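Carton drive back at Friesen hall this Sunday

Drink cartons wanted again. The Vinton carton drive is back at Friesen hall on Sunday, doors 2 till late afternoon, and Darlene Grewal is asking people to bring them empty, rinsed and with the caps off. Last November's drive took in 2,610, a record, and 13 households brought more than a bagful each.

Milk, juice, soya, all fine. No foil pouches. Fruit nets and foam sleeves go in a seperate box by the door.

"Lay it on its side, open the flaps, press it down," said Grewal. "Takes a second."

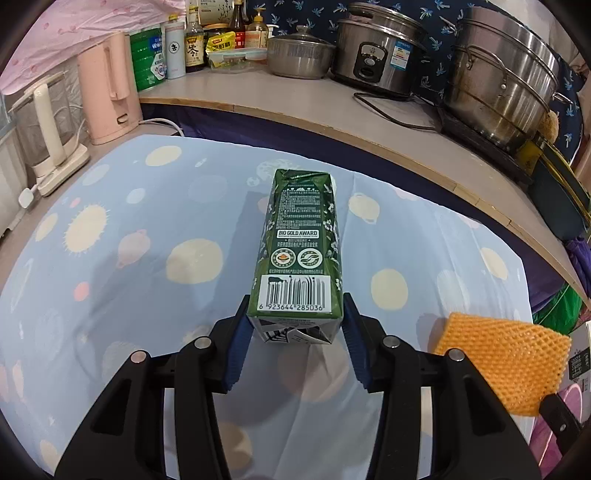

Flattened ones stack better and the van only makes one trip. Yvette Turcotte is driving agian. Anyone with a car boot free on Sunday evening should ring her before then, or leave a note at the hall.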